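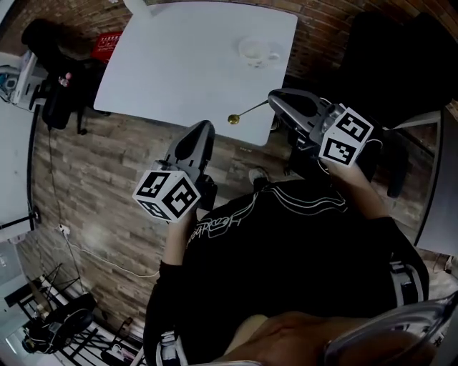 Visit to the Cordier Tableware Workrooms

On 27th January a delegation from the Heder association was received at the Cordier premises. The group was led by Vendula Procházka and welcomed by Benoît Gaillard, who is responsible for the house's table setting courses.

The visit opened in the showroom, where 345 patterns of flatware are kept in shallow drawers. Mr. Gaillard explained that gold-colored finishes now account for a large share of orders from hotels, and that long, slim handles are preferred for coffee and dessert service.

Members then moved to the practice room. The exercise of the day was a simple one: a spoon and a white cup on a square white table, to be set for a single guest. Monique Masson reminded those present that the spoon is placed to the right of the cup, with the handle toward the guest – a rule on which French and Czech members did not fully agree. The discussion lasted 20 minutes and was continued over lunch.

In the afternoon Eugénie Pons presented the repair service, which handled 2,000 pieces last year. Bent handles and worn plating are the most frequent requests.

The association thanks Cordier for its hospitality. Members who wish to receive the course calendar may write to the secretariat.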